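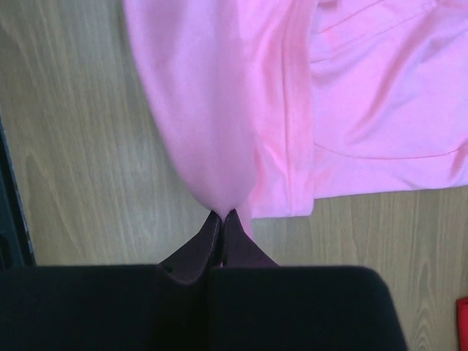
The Eltberg 2 is a tabletop reflecting telescope for looking at the Moon, the planets and the brighter star clusters. It arrives assembled apart from the finder and the eyepiece, both of which push into place and are held with a thumbscrew. No tools are needed.

It is the second telescope in the Eltberg range and replaces the first model, which had a plastic focuser. The focuser is now metal. The mirror and the base have not changed, so covers and cases bought for the first model will still fit.

## What you can see with it

Saturn's rings are clear on a steady night, and so is Titan, the largest moon, as a small point of light off to one side. The gap in the rings needs better air and some patience. Jupiter shows two dark belts and its four large moons, which change position from one evening to the next. Mars is small for most of its cycle. Near opposition you should be able to pick out a polar cap and one or two darker patches.

You will not see colour in nebulae, and galaxies will be grey smudges. Photographs taken by spacecraft and large observatories set expectations that a small telescope can't meet.

## In the box

- Telescope tube with dust cap
- Turntable base with rubber feet
- Red dot finder, battery fitted
- One low-power eyepiece, giving a magnification of 40
- Printed Moon map by Riltarach, 409 named features
- Instruction booklet 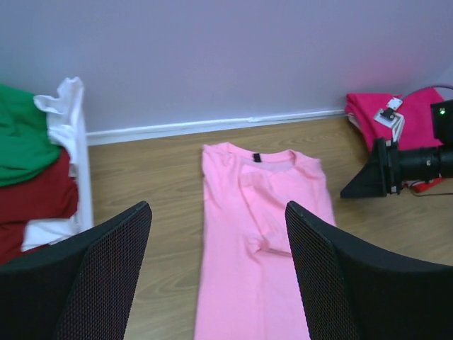

## Setting up

Put the base on something solid. A garden wall or a heavy patio table is fine, but a folding camping table will shake each time you touch the focuser. Take the dust cap off and leave the telescope outside for half an hour before you use it, so the mirror can cool to the air temperature. Planets look as if they are boiling until it has.

Line up the red dot finder in daylight on a chimney or a distant pylon, well away from the Sun. Never point the telescope or the finder at the Sun. There is no solar filter in the box and we don't sell one for this model.

Start with the eyepiece supplied. Once the planet is in the middle of the view you can change to a stronger one. The Bronitz short-focus eyepiece is the one we suggest for Saturn and Mars, and it is sold separately.

## Care

Leave the mirror alone. A little dust makes no difference to the view, and rubbing it off will scratch the coating. If the telescope comes in with dew on it, stand it with the cap off until it has dried, then put the cap back on.

## Optional software

The Lương sky chart runs on most phones and tablets and works without a signal once it has been downloaded. The basic version is free and lists 3,071 objects, with the planets' positions worked out for your location. Turn on the red night screen before you go outside.

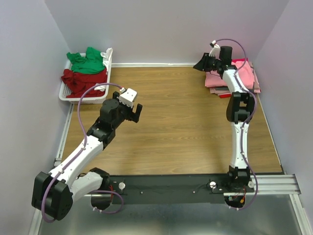
**Can I use it from a town?**

The Moon and planets are bright enough to be seen well from a lit street. Faint objects such as galaxies and most nebulae need a darker place.

## Delivery and returns

Sent by courier in a double-walled carton. Keep the carton and the foam inserts for as long as the guarantee lasts, as we can only accept returns in the original packing. Orders placed after 3 p.m. go out on the next working day.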